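Nindale Home & Office Help

Keeping a big round table usable when everything lands on it

Posted by Leonilde Rebelo, May 9, 2020

We have one large white round table in our back room and it has to work as a desk, a meeting table and a place to sort small stuff. I cleared it in November and bought a set of drawers from Fimudine that was supposed to hold the small things. The drawers are across the room, so they stay closed and the table fills up again. I don't have a big budget. A custom cabinet was quoted at 2,000 dollars and I said no. I could spend up to 200 if it would solve the problem.

What I want to know is how other people divide up a round table. All the advice I find is for rectangular desks with a wall behind them. Ours gets used from every side, so anything tall in the middle is in somebody's way.
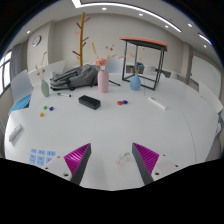
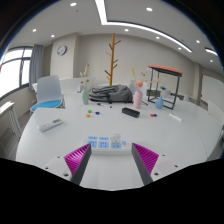
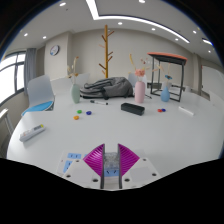
Small loose items are my main problem. I can live with a bag or a vase on the table for a day, those are easy to pick up. The little ones get pushed to one side when someone needs space, then pushed back, and after a week they are all over. You can see the round colored pieces have ended up in separate groups, with the marker off by itself. I would like one spot for all of that, low enough to see over. I also need a plan for the power strip. I would rather not drill into the top, and I can't put a rug over a cord in that room.

jar_and_lid

Get a tray with a rim and put it in the center. Anything smaller than your hand goes in the tray. That's all we did and it works okay. Ours is from Flanagan and cost 5 dollars used.

P. Odell-Marsh

A tray helps but I would go a step further, because a tray gets full too. I share a table like yours with 2 other people and we went through this.

First decide what belongs on the table at all. For us it was pens and the tape. Everything else got a place within reach of a chair. If your drawers are across the room, move them before you buy anything. Ours fit under the window next to the table and that made more difference than the tray did.

For the round pieces, if they are magnets, stick them on a metal strip on the wall or on the side of a metal shelf. If they are not, use a shallow dish with a lid. Don't use a deep jar, you have to dump it out to find one color.

For the power strip, look for a tray that clamps to the edge of the table from below. No drilling. Measure the thickness of the top first and check that the clamp works on a curved edge, some only grip a straight one. Mine came from Jukow and I had to send the first size back. Leave enough slack in the cord that you can slide the table over to sweep.

Put hooks by the door for bags. We still get one on the table now and then.

Mo in the basement

Why not a smaller table? People fill whatever you give them. We cut ours down and I don't miss it.

Related

Cord tray keeps slipping off a curved edge
Getting dry erase marker off a white tabletop
Dried flowers shedding on everything
Drawer unit on wheels, good or bad idea?

Get new answers by email once a week. Enter your address to sign up. You can unsubscribe at any time.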